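Support > Archive Software > Photo Import > Closed tickets

Subject: Old portraits filed under the wrong sitter after import
Product: Tondero, desktop version

We catalog 19th-century portraits for the Nadby collection, mostly cartes de visite and a few tintypes. In August I imported 568 scans from the Rahman albums. The name matching tool then put 40 of them under one man, a Union captain. At least two are plainly someone else. One shows a much older man, and the other has a photographer's stamp from a town the captain never lived in.

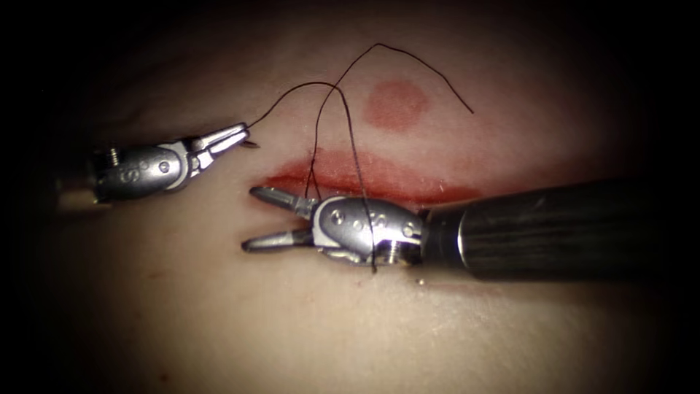 I tried the following before writing in. Cleared the match list and ran it again: same result. Turned off "Use face similarity": the number dropped, but the two bad ones stayed. Removed the captain's record and added it back by hand: the bad matches returned within a minute. The penciled names on the backs are typed into the Notes field, and I don't know if the tool reads that field.

— Maja Baran
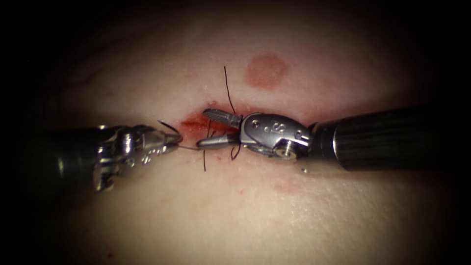 Prasetyo Sumampouw: It does read Notes, and I think that's the cause. The matcher takes any surname it finds there as a possible sitter. If a note says "given to Capt. Vaminico's sister," the card gets filed under Vaminico. Please open one of the two bad records and check the note. You can also move the text to the Inscription field, where the matcher leaves it alone.

Maja Baran: Checked. Both notes mention him as the album's owner — neither says he is the sitter. I moved the text for all 40 and ran the match again. Nearly all of them cleared. The ones still under his name have it printed below the portrait, so I'm leaving those.

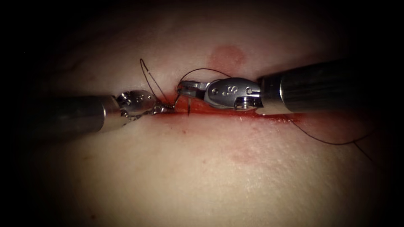

Fig. 3. Suturing exercise, instruments at the incision.

Prasetyo Sumampouw: Good. For the next import, map the back-of-card column to Inscription before you start. Batches over 1,000 should be split in 2, or the preview will stall. I have asked for a warning to be added to the Notes field. Closing this one.

Status: Resolved
Last updated: August, 4:10 p.m.
Filed under: name matching, portraits, import fields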